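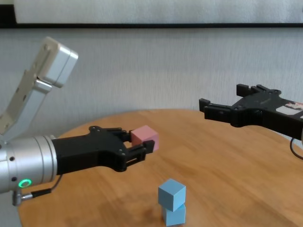 How long does it take to teach a robot arm to stack blocks by remote control? Longer than it takes to teach a four-year-old, and most of that time goes into the person holding the controls.

I have been at this since June, so I feel entitled to an opinion. My first evening at Zestwood I sat down, took hold of the two hand controllers, and assumed that since I can parallel park and thread a needle I would have the whole thing sorted before dinner. I knocked over everything on the table. Then I reset it all and knocked it over again, a little more slowly.

The job we are working on at the moment is a tower of cubes, two light blue ones with a pink one to go on top. You steer the arms, the computer records every move you make, and later on the software tries to learn from the recordings. A single run is called a demonstration, or a demo if you've been there more than a week. My goal for this task is 700 demos, and as of last night I have 343 that I'd be willing to show anyone.

What surprised me most is how much I miss my fingertips. When you set a block on another block at home, your fingers feel it land and let go all by themselves. With the controllers I get nothing of the kind, so I have to judge it by eye, and my eyes are used to leaving that sort of thing to my hands. For the first few weeks I let go too high and the cube would drop and bounce. Then I overcorrected and pushed down so hard that the blocks underneath went skating off. These days I come in from the side, stop well above the stack (longer than feels natural, I count to two in my head), and go down in one slow move.

The top blue cube often ends up turned a bit from the one below it, and I used to fuss over that. I would pick it up and put it down again until the corners lined up, and of course every one of those little corrections went into the recording too. You can guess what happened. The Kornari model we trained in the fall picked up my fussing beautifully! It would place a cube, lift it, turn it a hair, place it again, and keep going until we stopped it. It was like watching my own mother straighten picture frames. I threw out 100 of those demos and started over, and now if the stack is steady I leave it crooked and move on.

The other thing I had to learn was what to do with the arm I'm not using. Left to myself I wave it about, the way I wave my left hand when I'm on the phone. Now I park it open, off to the side and over the table, and try to forget it's there. A round table makes this harder than you'd think, by the way, as there is no straight edge to line anything up with. I asked for a square one. I was told we're keeping the round one.

I stick to sessions of roughly 40 minutes and then go get a cup of tea, whether I feel tired or not. Sloppy demos creep in well before I notice I'm getting sloppy.

Next up is the Follgate task, which has lids in it. I have been practicing on jam jars in the kitchen with oven mitts on, and it's going about as well as you'd expect.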